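Replacing the Hard Drive in a Desktop Tower and Moving the System Over

Last revised in June. Applies to full-size and mid-size office towers with 3.5-inch SATA drives.

Contents
Before you start
Tools and parts
Copying the old drive
Opening the case
Removing the old drive
Fitting the new drive
First start and checks
If the drive is not detected

Before you start

The procedure assumes a working machine with a drive that is either too small or starting to report errors. If the old drive no longer appears in the firmware setup screen, skip the copying section and plan on a clean installation from a USB stick.

Back up anything you can't replace. The copy step overwrites the target drive completely, and picking the wrong target is the most common way to lose data in this job. Write down the model and serial number of both drives before you start and keep the note next to the keyboard.

Check the amount of data in use on the old drive. The new drive must be at least as large as the old one for a straight sector copy. If it is smaller, the partitions have to be shrunk first. The machine used for these notes had 686 GB in use on a 1 TB disk and went to a 2 TB disk, so no resizing was needed.

If the system drive is encrypted, suspend encryption and save the recovery key somewhere other than the machine itself.

Tools and parts

Phillips screwdriver, size 2
New 3.5-inch SATA drive
USB-to-SATA adapter with its own power supply (3.5-inch drives will not run from USB power alone)
Antistatic wrist strap
Small tray for screws
Spare SATA data cable

The spare cable is optional but cheap. Old data cables lose their grip at the connector and cause errors that look like a failing drive.

Copying the old drive

1. Connect the new drive to the USB adapter, switch on the adapter's power supply, then plug the USB end into the computer.
2. Boot from your cloning tool. Any tool that does a full disk copy will work.
3. Select the old drive as source and the new drive as target. Compare both serial numbers with your note.
4. Start the copy and leave the machine alone. Disable any sleep timer in the tool first.
5. Read the log when it finishes. A handful of unreadable sectors is usually survivable. If the log runs to hundreds of entries, stop here and restore from backup instead.
6. Shut down and disconnect the adapter.

Copy time depends mostly on the USB port. A USB 2.0 port will turn this into an overnight job.

Opening the case

1. Shut down fully. Hibernate and fast startup do not count as a full shutdown.
2. Switch off the power supply at the rear if it has a switch, and pull the power cord.
3. Hold the front power button for 15 seconds to drain what is left in the supply.
4. Disconnect everything else at the rear and lay the tower on its side with the removable panel facing up.
5. Take off the side panel. Depending on the case this is two thumbscrews, a latch, or a sliding release.
6. Put on the wrist strap and clip it to bare metal on the chassis.

Removing the old drive 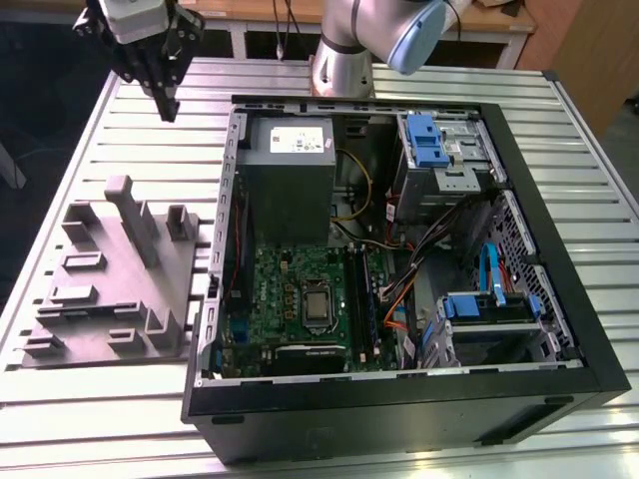
Tool-free drive mounting is common in office towers, and the plastic parts you handle are often a different color from the metal. Find these first. In a case like this one, with blue rails at the hard drive cage and a blue latch up by the optical drive bay, it is the rails at the cage that matter; leave the latch alone. Trace the SATA data cable before touching anything - the one arching over the cage is also blue, so don't mistake it for part of the mounting.

1. Pull the data connector straight out from the back of the drive. If it has a metal spring clip, press the clip while pulling.
2. Pull the wide power connector. Grip the plug body and leave the wires alone.
3. Squeeze the rail tabs toward each other and slide the drive out of the cage.
4. Label the old drive and set it aside. Keep it untouched for at least 4 weeks as a fallback.

Fitting the new drive

Move the rails from the old drive to the new one, keeping the same orientation. Some very large drives omit the middle pair of screw holes, so check that the rail pins line up before forcing anything.

Slide the drive in until both tabs click. Connect power, then data. Both connectors are L-shaped and fit one way only. Use the same motherboard port as before. Make sure no wires touch the processor fan once it is in place and running, and refit the side panel.

First start and checks

Enter firmware setup on the first start and confirm that the new model number is listed. Check the boot order, save, and let the system load. Then extend the last partition into the unused space and turn encryption back on.

Look at the drive temperature after an hour of normal use. Anything under 50 °C is acceptable.

If the drive is not detected

Reseat both connectors. Swap the data cable. Try another SATA port, and check in setup that the port is enabled. If the drive works on the USB adapter but not inside the case, suspect the power connector and try a different one from the same supply.

Corrections to Nanami Oda.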